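Pukstead Community Pantry
Progress report to the Natus Fund
6/8/21

We are now past the midpoint of the grant, and I'm glad to say this has been a very good stretch for the pantry. Your support was for three things: longer opening hours, home delivery out to Istberg, and a cooking course for people who have just moved into their own place. All three are running, and the delivery route has grown faster than we planned for!

Opening hours
The late session started as a trial and is now a fixed part of the week. It suits people who work days and could never reach us before closing. We served 492 households in this reporting period, and many of the new ones came first to a late session. Canned goods are still what people ask for most, especially canned fish, beans and fruit, and we have changed our buying to match.

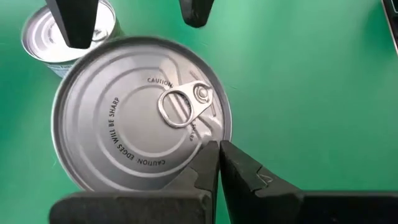

Can with a ring-pull lid.

We also asked visitors what gets left at the back of the cupboard. Dried chickpeas came up again and again – they take a long soak, and plenty of people cook on a single burner. We have cut that order and put the money into ready-to-eat soups and stews.

Delivery to Istberg
The van goes out on a fixed loop and makes 17 stops. Kristaps Žukauskas took over the route planning in the spring and redrew it so that the steep part of the road comes first, while the morning traffic is light. That saves fuel and gets the driver back in time to help with unloading. Ozoliņš, the bakery on the square, has started giving us its unsold rye bread, which goes straight into the delivery boxes and is hugely popular.

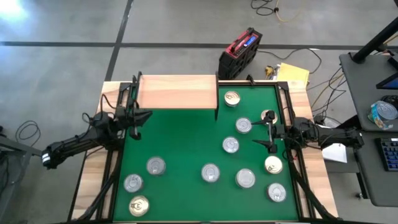
One thing has gone slower than we would like. The second-hand fridge for the van needed a new compressor, and the part took weeks to arrive. Until it was fitted we could only carry shelf-stable food, so families on the loop missed out on milk and eggs. The fridge is in now and holding its temperature well.

Cooking course
The first course filled up with 15 people and a short waiting list. Everyone cooks a full dinner each session and takes the leftovers home. The favorite so far was a white bean stew with smoked paprika, and several people have made it again for their families.

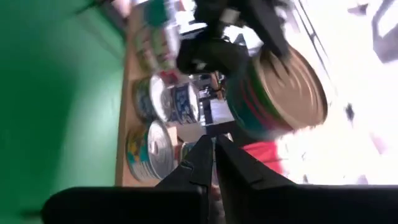

We printed the recipes as a small booklet and handed out almost 700 copies through the pantry and the delivery boxes. A second course is set for September, with a session on baking added by request.

Spending
We are slightly under budget on wages and over on van repairs. We would like to move the wage savings across to cover the compressor, and would be grateful for your agreement to this before the next payment.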